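Review: The Clandow Case Indexing Package for Criminal Practitioners

Reading time: 4 minutes

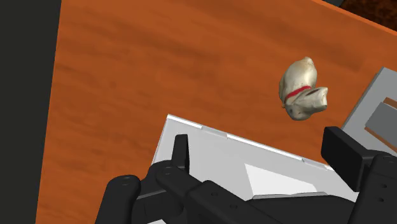 The grain of a wooden tabletop, viewed from above.

November 9, 2002

The Clandow package is supplied by Vedside as an indexing and retrieval tool for those who prepare criminal matters for hearing. It is intended for small chambers and solicitors' offices which hold witness statements, custody records and exhibit lists on disc and need to find a passage quickly. This review considers version 2, released in October, and is confined to its use in the preparation of suppression and admissibility arguments.

Installation is from a single disc and requires no specialist help. The printed manual runs to 203 pages and is well arranged, although the chapter on shared drives assumes a network of a kind that many smaller offices do not have. A licence for one machine costs £447, with an annual charge of £59 for updates and telephone support.

For the purposes of the review, the package was loaded with the papers from a closed matter comprising 27 witness statements and the associated exhibits. Indexing was completed overnight. Searches by name, date and exhibit number were accurate. Searches by phrase were less dependable where a statement had been scanned from a poor copy, and the package gives no warning that a page has been read badly. Practitioners should not treat an empty result as proof that a witness did not use a particular form of words.

The chronology function is the strongest part of the product. It places each timed entry from the custody record beside the relevant passages in the officers' statements, and differences between the two are marked in the margin. In an argument over the length of a detention, or the point at which a caution was given, this saves a good deal of turning back and forth. The margin marks can be printed, but only on a separate sheet.

The treatment of authorities is weaker. Case references may be attached to a passage, yet they cannot be sorted by court, and long citations are shortened on screen without notice. The competing Drotora package handles this better – though it has no chronology of any kind and its licence terms are more restrictive.

Security is adequate. Each matter may be given its own password, and a record is kept of every file opened. Offices with privileged material from more than one defendant should note that the search history is shared between matters unless this setting is changed by hand. Vedside ought to alter the default.

The package is recommended for offices which regularly deal with contested evidence of stops, searches and interviews. Those whose work is chiefly appellate will find less in it to justify the cost.

Related items
Kokkinos Pocket Guide to Disclosure: second edition reviewed
Storing exhibit lists on disc
Drotora: a further look at the licence terms
Preparing bundles for the magistrates' court

Receive our reviews by e-mail. Enter your address to join the newsletter list. You may leave the list at any time.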